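Drullico: sandwich and lunch counter menu text, English and French

Version 1.2, 27 June 2018
Maintainers: Corentin Roussel, Sylvain Bailly
Repository host: Borkison

Summary

Drullico is a small bilingual corpus of menu text from lunch counters, bakeries and cafés. It contains 593 menus, transcribed by hand, with each line labelled by type. It was built to test line segmentation and price parsing on short commercial text, where sentence splitters trained on news copy do poorly. It holds text only.

Changes in 1.2

Duplicate menus from the two Eslow bakeries removed.
The field price_raw now keeps the currency sign and any trailing space.
Typos in the printed originals restored. Version 1.1 had corrected them without a flag.
French half-bread terms (demi, demi-baguette) moved from size to base.

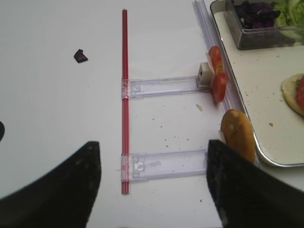
Red rod with clear brackets, white tabletop.

Files

menus.tsv: one row per menu
lines.tsv: one row per menu line
labels.txt: the label set, one per line
split_dev.txt, split_test.txt: menu identifiers for the two held-out sets
normalize.py: optional script that folds case, accents and quotation marks

All files are UTF-8 with Unix line endings. Tabs do not occur inside fields. Empty fields are left empty; there is no NA marker. Spreadsheet programs will convert some prices to dates on import, so set the column to text first.

Fields in lines.tsv

menu_id: matches menus.tsv
line_no: position on the menu, counted from zero
text: the line as printed
label: see below
price_raw: price as printed, if the line carries one
price_cents: integer, empty when the price is a range or "market price"
lang: en, fr or mixed

Lines longer than 300 characters are split at the nearest comma and share a line_no. There are very few of these, nearly all from catering sheets.

Labels

heading: section title such as "Sandwiches" or "Nos salades"
item: the name of something that can be ordered
filling: ingredients listed under or beside an item
base: bread, bun, wrap or bowl, when given its own line
size: small, large, half, by the slice
note: allergen statements, opening hours, slogans
other: anything else, including phone numbers

An item name that also lists its filling ("Ham and Swiss on rye") is labelled item. The filling label is used only where the printed layout separates the two. Sylvain Bailly's notes on the harder cases are in the header of labels.txt and take precedence over this file.

Collection

Menus were gathered in February from paper copies and wall boards in Moulin and Eslow. Owners were asked before anything was copied. Forty of the menus are handwritten and are marked hand=1 in menus.tsv. Boards were transcribed on site, paper menus at a desk. Each menu was typed once and checked once by a different person. Disagreements over spelling went to the printed copy, and disagreements over labels went to Corentin Roussel.

The test set holds out whole businesses, so no shop appears in both development and test. The development set does not have this property in version 1.0, and results on that version should not be compared with later ones.

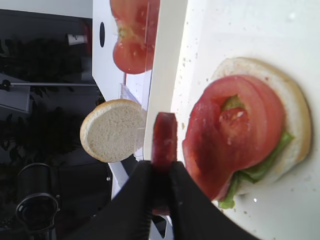
Known problems

Open-faced sandwiches are inconsistently labelled. Some shops list them as toast, some as tartines, and one files them under salads. The label is item in every case, but the heading above it is a poor guide to the category.

"Side" is ambiguous between an accompaniment and a half portion. The corpus does not resolve it.

Substitution lines ("sub turkey for ham, add 1.50") carry a price that is an increment. In price_cents it looks the same as a full price. Filter on a leading plus sign or the words add, extra and supplément. This catches most of them.

French prices appear as 7,50 $, 7.50$ and 7$50. The parser handles the first two. The third is left empty in price_cents, with the original string in price_raw.

There are 923 lines marked lang=mixed. Many are English items with a French cheese or bread name in them, and could reasonably be read as English. Do not use this field to train a language identifier.

Prices reflect the date of collection and are not suited to cost comparisons between neighbourhoods, as the sample leans heavily toward the centre of Moulin.

Licence

The text and labels may be reused for any purpose with credit to the maintainers. Business names have been replaced with codes. Please do not publish attempts to match codes to shops.

Corrections

Send a patch against lines.tsv through Borkison with the menu_id in the subject. Label changes need a short argument. Spelling changes will be refused unless the transcription differs from the original.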